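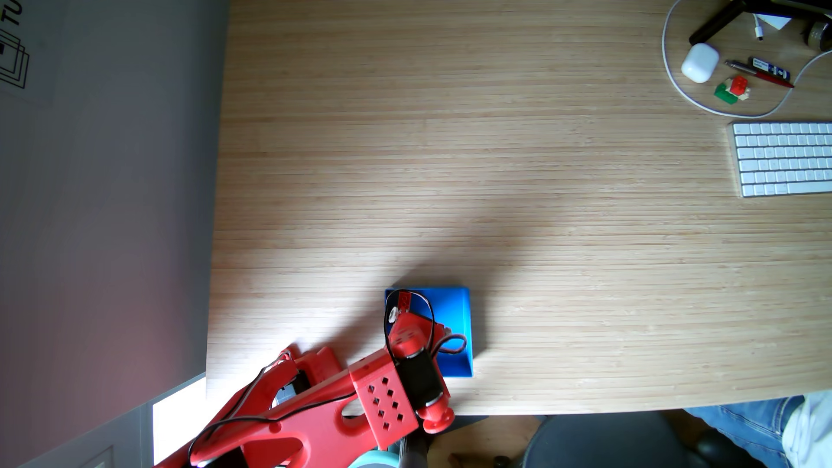
Red arm at the front edge of a bamboo desk.

Prumenance: The Long Haul Edition
Published by Zisero. For 1 to 4 players, online or on the same sofa.

Prumenance is a co-operative hunting game in which you and up to three friends track enormous animals across a marsh, fail to bring them down, and walk home discussing whose fault it was. The Long Haul Edition collects the original game, both expansions and every patch, including the one that stopped the ferry leaving without you.

You play a warden of Draltenbridge, a town built on stilts by people who had seen the marsh and stayed anyway. Each morning the board outside the boathouse fills up with jobs. Some are hunts. Some are escorts, which we know you don't like, and which we have made shorter. One is a lost goat, and it is harder than it looks.

What's in the edition

The full Draltenbridge campaign, with 80 hunts.
Huanca, the highland expansion: thinner air, bigger horns, a stamina bar that drains when you show off.
The Winter Ferry, the smaller expansion, in which it is cold and you are on a ferry.
11 weapon types, including the bell hook, which we have stopped apologising for.
The soundtrack by Tatiana Urban, as separate files you can play while doing the washing up.

The Huanca expansion opens once you have finished chapter 3. If you bought it separately in the past, your save carries over and so does your hat.

Playing together

Hunts scale to the size of your party. Two wardens is the sweet spot, four is a riot, and one is perfectly possible if you have patience and a good supply of smoked eel. Players can drop in halfway through a hunt and will receive a full share of the reward, so choose your friends carefully.

Split-screen works for 2 players on all versions. Text size can be changed separately for each half of the screen, a request we had from so many people's parents that we put it in first.

Crossplay is on by default. You can turn it off under Settings, Company, Strangers.

A word from the team

"I wanted the animals to look as if they had somewhere to be," says lead designer Flor Villca. "Then we watched people play, and the animals kept leaving. We had to talk them into staying for a fight."

Omar Hourani, who wrote the dialogue, would like it known that the harbourmaster can be skipped by holding down the cancel button. He would also like it known that the harbourmaster has a very good speech in chapter 9.

What players have said

"Spent my whole evening falling off the same cliff. Bought it for my sister." Naledi Nel

"The goat is not a joke. Bring traps." Consuelo Sotelo

Before you buy

An internet connection is needed for online play and for nothing else. There is no season pass, no daily log-in gift and no shop, although a man in Draltenbridge will sell you a boat for in-game money. Don't buy the boat.

Saves from the old demo do not carry over. We did try.

The boxed version comes with a cloth map of the marsh. The map is accurate to the first edition of the game, so the north bridge is missing and there is an island we took out. Wash it at a low temperature.

Page last updated 24/03/2019

Related: Prumenance soundtrack (download) | Huanca upgrade for existing owners | Controls and key bindings | Returns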